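Shared workshop finishes second hand-held gripper for cloth handling

Members of the Rirum workshop have completed a second version of their hand-held two-finger gripper and begun using it on clothing and bedding in members' homes, according to build notes released on 5 May 2023.
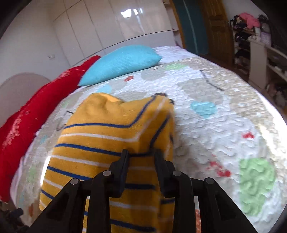 The tool, named Grivton, is operated by a person but uses the same finger geometry the group intends to fit to a bench-mounted arm. Running it by hand first lets the builders settle finger shape, travel and closing force before any motors are ordered.

Afia Owusu, who drew up the linkage, said the first version failed on fabric for a simple reason. The fingers met at the tips but splayed further down, and a folded shirt would slide out of the gap once its weight came onto the grip.

"We had 4 degrees of splay under load," Owusu said. "On a block of wood you would never notice. On a cotton knit you lose the hem every time."

The revised linkage keeps the fingers parallel through the full stroke. The pivots were reamed after printing instead of being used as printed, and the tips were narrowed so they can get under a single layer of cloth lying on another soft surface. That last case remains the hardest. A quilt or mattress gives way under the fingers, and the tips tend to pick up both layers or neither.

Gifty Gyamfi, who is running the trials, has logged 920 grasps to date across 32 garments, mostly T-shirts, tea towels and children's pyjamas. Each entry records the fabric, the surface beneath it and whether the cloth stayed in the fingers when raised. Striped garments have been useful, she said, as the pattern makes it easy to follow how a fold forms.

Printed parts for one unit take 14 hours on the workshop's older machine. Springs and pins came from existing stock. The group has not published a total cost, and Owusu said the figure would mean little until the finger pads are final. Three pad materials are still under comparison, with a soft silicone favoured for knits and a ribbed rubber for denim.

Work on the arm is being led by Benedita Valente. The base and shoulder joint are assembled, but the wrist needs a redesign to carry the wider linkage - the current bracket fouls the outer arms when the fingers open fully. Motorised trials are planned for December.

Drawings for the hand-held version are available to members at the workshop bench.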